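Laundry baskets, part two: the hip-huggers

Gallery, updated October

I have never believed in the clever laundry basket. A basket is a hole with sides. Still, enough of you wrote in after part one, the round ones, that I agreed to look at the long, low sort that is meant to sit against your hip on the stairs. Fornar sells these, so does Grodard, and both shops use the word "ergonomic" as if it settled something.

My doubts, before the pictures. A low rim means less washing per trip. Grodard's card promised up to 170 shirts' worth of trips before the handles "soften", and I would love to know who counted the shirts. I had two baskets on loan for 3 weeks and carried wet towels in both. The Ayele went back early. It was comfortable enough, but it wouldn't stand inside anything else, and my airing cupboard is not a showroom.

The Riseo was better at the door frame and worse on the stairs. I'm told I was holding it the wrong way round. Perhaps, though a basket with a wrong way round has already lost a mark from me.

Only one picture is up so far. The rest will be added underneath when I've sorted them. 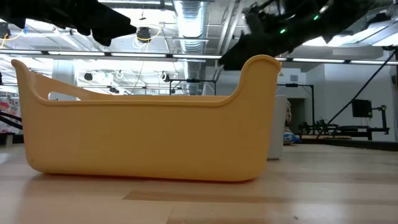
Ayele wasn't the only one that refused to stack, according to a reader's comment left under part one: she'd had 2 of the long sort from Fornar and they ended up side by side on top of the wardrobe, full of jumpers, which she now says is the best use for them.

Mustard yellow, ends well above the rim, and a long slot for the hand near one of them. Handsome, I'll give it that. I'd still want to see it full.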